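The Chair That Came In From the Office

Sometime in the last few years the office chair moved into the house and nobody objected. It arrived as a temporary measure, parked at one end of a dining table, and it has stayed. Now there is an industry eager to tell us that this was a good thing and that with the right cushion, the right mat and the right set of replacement casters we can have a task chair in a room with flowers in it and feel fine about the arrangement.

I am not convinced, and I have been trying to be. Since February I have lived with four chairs, one after another, in a room that was never meant for them. It has a plank floor, a brick wall and a table that gets a cloth put on it when people are coming. What I wanted to know was simple enough. Does a chair on wheels ever settle into a room like that, or does it always look like it is waiting for the movers?

The catalogs have an answer ready. Kirdale, which sells by mail and seems to have my address permanently, calls its padded model "at home anywhere." The photographs show it beside a fireplace, turned three-quarters toward a bowl of pears. There is no lever showing and no hair in the wheels. Derance goes further and offers the same tall back in a shade called oatmeal, at 36 dollars more than the black one. I sat in both. They are the same chair. The oatmeal one shows every place a hand has been.

Black is what most people end up with anyway. It is cheap, it hides dirt, and it is what the store has out back when you need a chair today. Against old floorboards, though, it does something I hadn't expected to mind so much. A plank floor in mixed browns and grays is a soft, uneven thing to look at, and a big black backrest sits on top of it like a parked car. Put a pale tablecloth next to it and the effect gets worse. The cloth looks fussier and the chair looks meaner.
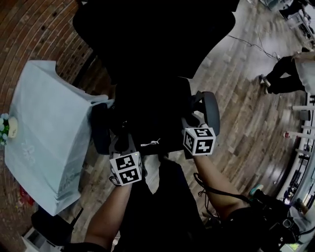 So you turn to the fixes, and there are plenty of them. Slipcovers first. Trarkwood makes one that is supposed to stretch over any high back, and it does, in the sense that it goes on. Within three days mine had crept up from the bottom and gathered behind my neck. The armrests get their own little sleeves, held on with elastic, and I would like to meet the person who has kept a pair of those straight for a full week.

Armrests are the real quarrel. Padded ones are pleasant when you are leaning back, and I'll give them that. But a chair with arms wants to go under a table and often can't, and when the table has a cloth hanging all the way to the floor, the arms take the cloth with them. I have dragged a place setting toward me this way. The usual advice is to lower the seat before you push in. Try remembering that at six in the evening with a dish in your hands.

Then the wheels. The Pacheco soft-roll casters come with a claim that they are kind to wood, and after a couple of months my boards had no new marks I could find, so perhaps they are. They also pick up everything. Crumbs, thread, a dropped petal from whatever is in the vase. You pop them out, pull the mess off the axle with tweezers, and pop them back in. The packaging calls this "maintenance-free." A clear plastic mat would spare you some of it, and would also mean putting a clear plastic mat over the one part of the room you liked.

What does work is duller and costs nothing. Turn the chair so that you see its side when you come through the door, since the back is its worst angle. Keep it off the wall, especially a brick one, where a reclining back will sooner or later find the mortar. And tie the cloth up at one corner, or fold it under on the side where the chair goes. It looks a bit slapdash, but the plates stay where you put them.

Or buy a plain wooden chair for 100 dollars secondhand and accept that your back will complain after lunch. I tried that too. I lasted until two o'clock, went and got the black one, and rolled it over the hem of the tablecloth on the way in.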